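# Call for chapters: *What the Kettle Knows – Thinking Through the Mushi Stories*

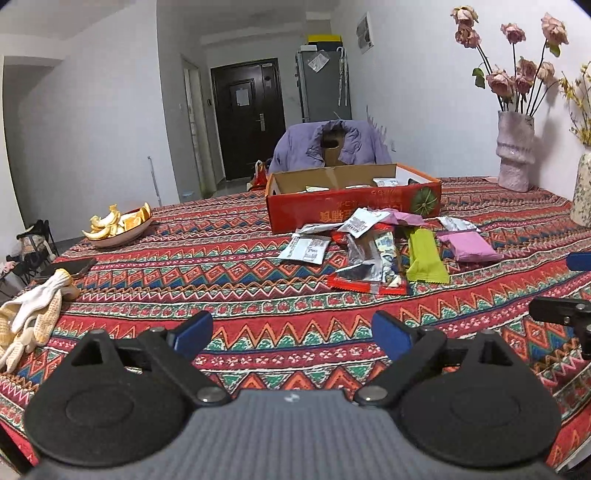 We're putting together a book of essays on the Mushi stories, the slow, strange animated series about a repairman who talks to household objects and sometimes gets answers, and we'd love to hear from you! The book will come out with Povotbridge, a small press that has been very patient with our phone calls.

We have room for 4 more chapters. Six are already promised, mostly on memory, grief and the ethics of fixing things that don't want to be fixed. What we badly want now:

- personal identity (is the teapot in "Huduline" the same teapot after the glue?)
- animism, taken seriously
- work, boredom and repetition, especially the second season
- anything on the sound design – nearly every episode has a long silence in it, and no proposal so far has touched it

You don't need a philosophy degree or a university post. Two of our current writers teach high school and one drives a delivery route. You do need to have watched the whole series (all 38 episodes, plus the Brerkeo special if you can get hold of it) and to enjoy arguing with other people about it.

**What to send:** a proposal of up to 400 words and a line or two on who you are. Please put it in the body of the email. Spoilers are fine.

**Deadline:** 31 October 2024. Replies go out within three weeks, and full drafts will be due in the spring.

**Pay:** a flat fee of $211 per chapter, on acceptance, and two copies of the finished book.

Write to the editors through the contact form on the Povotbridge site and choose "Mushi book" from the menu. If you have half an idea and want to know whether it's worth working up, send us that too – we like half ideas, and we'll write back.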